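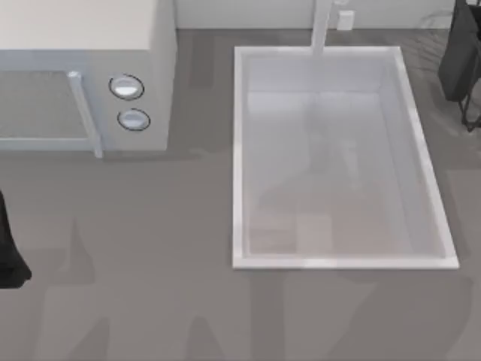
## Mechanical timers and the case for leaving them alone

Miroslava Bartoš has repaired small kitchen appliances in Flokthorpe for nineteen years. Her bench is at the back of a former shoe store, under a north window, and most of what crosses it has a dial. She estimates the split from her own ledger: of the 161 microwave ovens logged since she began keeping separate columns, 133 had rotary controls.

"People assume that means the dials are bad," she said. "It means the owners think they are worth fixing. When a membrane keypad goes, they look up the price of the part and buy a new oven."

A rotary timer in a low-cost oven is a spring or small synchronous motor driving a set of cams. The cams open and close switches in series with the door interlocks. The second dial usually sets power level by changing how long the magnetron is switched on within a fixed cycle. At half power on the units she sees most often, the magnetron runs for half of each cycle and rests for the remainder. The tube itself is always at full output when it is on.

The commonest complaint is a timer that stalls near the end of its travel. Bartoš attributes it to hardened grease on the final gear. Her procedure is to clean the gear, apply a very small amount of plastic-safe lubricant, and run the timer through its full range ten times with the high-voltage side disconnected. If it still stalls, she replaces the assembly.

"I don't file gears anymore. I did it for two years and half of them came back."

She will not discuss high-voltage work with customers who intend to do it at home. The capacitor can hold a dangerous charge after the oven is unplugged, and a bleed resistor that has failed open gives no outward sign. Her written policy is to send those callers elsewhere or ask them to bring the oven in.

Accuracy is the usual argument against dials. Bartoš tested it last December on ovens awaiting pickup, using a stopwatch and a target of 600 seconds. The worst finished 66 seconds early. Short settings did worse in proportion, and she advises anyone using a dial for less than two minutes to turn past the mark first and then come back to it. That takes up the slack in the spring and gives a more repeatable start.

"For soup, it makes no difference. For chocolate, stand there and watch it."

Pejman Hosseinzadeh, who buys parts for the shop, takes a less favorable view. Replacement timers are sold by shaft diameter, shaft length, and terminal layout, and sellers often publish only the first. He now keeps a drawer sorted by terminal layout and measures shafts with calipers on arrival. Returns are slow, and a wrong shaft cannot be trimmed without risking the bearing.

"The knob is the part that cracks, and it's the part they stop making first," he said. "I have good timers in that drawer with nothing to turn them."

He has had some success with generic D-shaft knobs, provided the flat is on the correct side. If it is reversed, the pointer reads half a turn off. The shop fits these only with the owner's agreement and writes the substitution on the invoice.

Asked what owners could do to avoid a visit, Bartoš kept to maintenance. Wipe the door seal and latch openings with a damp cloth. Do not spray cleaner at the dials, as liquid follows the shaft into the housing. Leave the clearance given in the manual at the sides, rear, and top. Stop using any oven with a bent door or a latch that needs pushing.

She charges a flat inspection fee, credited toward the repair if it goes ahead. Turnaround is five working days when the part is in the drawer. When it is not, Hosseinzadeh calls the owner with a price before ordering.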